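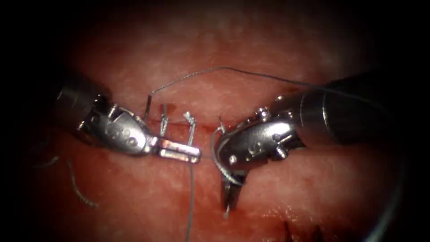
*Un fil gris, une incision étroite, et la boucle qui s'enroule déjà pour le nœud.*

Je noue mes lacets avec un double nœud depuis l'école primaire, alors j'étais arrivée à Fledau plutôt confiante. Un nœud de suture, après tout, c'est un bout de fil qu'on passe autour d'un autre bout de fil ! Il m'a fallu 39 essais pour en réussir un qui tienne, et encore, Zsófia Kocsis l'a défait en tirant dessus avec l'ongle.

Elle enseigne la suture depuis le mois de mai dans l'atelier du premier étage, et elle parle du fil comme d'autres parlent de leur chien. Il a une mémoire, il garde le pli de la bobine, il se vexe quand on le pince trop fort (c'est elle qui le dit). Le geste de base, je peux maintenant le réciter : un instrument tient le fil, on enroule le brin long autour de l'autre, on va chercher le brin court entre les mors, on tire à plat. Sur le papier, c'est l'affaire d'une ligne. Avec les mains, j'ai d'abord perdu le brin court, puis j'ai fait tomber la boucle, puis j'ai tout serré trop tôt, à un bon centimètre de l'endroit voulu.

La boucle, parlons-en. Trop petite, elle ne passe pas par-dessus la pointe ; trop grande, elle s'en va flotter n'importe où et s'accroche à ce qu'elle trouve. Joonas Kuusisto, mon voisin de table, avait pris l'habitude de laisser un brin court vraiment court, et ses boucles tombaient en place comme si de rien n'était. J'ai copié. Ça va mieux, mais je continue de tirer vers le haut, ce qui soulève les bords au lieu de les rapprocher — Zsófia me tapote le poignet chaque fois.

L'après-midi, on passe aux séries. Le premier nœud rapproche, le deuxième bloque, et on croise les mains entre les deux pour qu'il reste bien plat. J'oublie de croiser une fois sur deux. Le mien glisse alors tranquillement le long du fil, et je recommence en pestant contre mes lacets, qui m'avaient tout appris de travers.
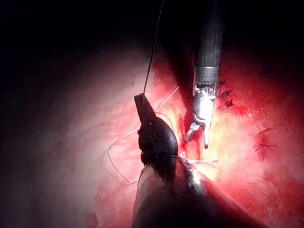

**Combien de temps faut-il s'entraîner avant que le geste vienne tout seul ?**

Comptez 3 semaines à raison d'une courte séance par jour, en commençant avec un gros fil et en réduisant l'épaisseur quand les nœuds restent plats.

Je suis repartie avec une bobine entamée et une envie idiote de recoudre tous les coussins du salon. Le premier y est passé dès le soir.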